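March, sorting cell, Drovico kit line

Bench hours on hand sorting were 26 a week before the arms came in. Joaquín wants the new number by end of month, with handling time kept separate from fixing bins.

Blocks into the orange, yellow and teal bins, both arms on the one table.
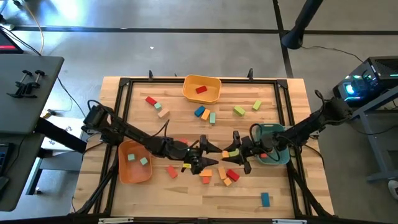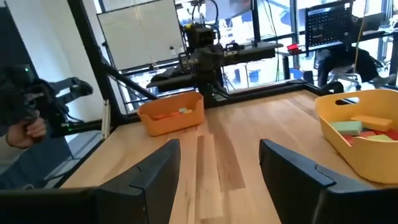 Aparecida has moved to final check and says her wrists are better, but she misses having company at the bench. Rostam now does resets and logs every stop. He asked for 30 minutes of paid practice per shift, and I agree. Pay grade for the reset job still open. Ask Bautista.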